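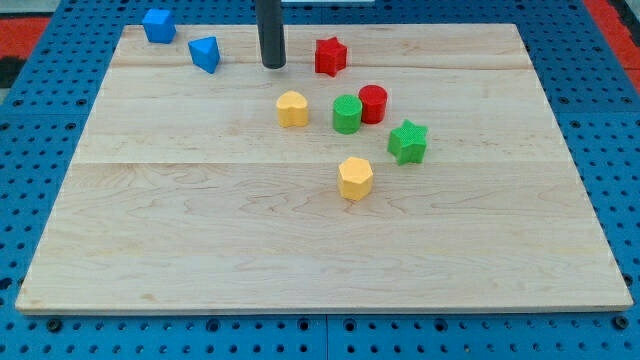
Why does a wooden board have lines in it?

Maybe you have a chopping board at home, or a board where you build things with your blocks. Look at it from close. The thin lines are called the grain, and they were made by the tree.

Every year a tree grows a new layer of wood under its bark. When the tree is cut across, the layers look like rings. When it is cut along its length, the same layers look like long lines. Sometimes the lines swirl, as water does when it goes past a stone.

The small dark spots are knots. A knot is the place where a branch began to grow. The trunk became thicker and closed the wood around it.

Maple is a pale wood, the colour of cream. It is hard, so a block with a sharp corner does not mark it easily.

A wide board is often made from several planks. The maker puts glue on the long edges, presses them together and waits. A good joint is so thin that you must search for it – we call this line a seam.

Try this at home: put your finger on a wooden table and follow one line of the grain. Does it stop suddenly? Then perhaps you have found a seam. Put a star block or a triangle block on each knot, and draw a map of your board.

Written by Sunee Petchrat for the young readers of Phuthong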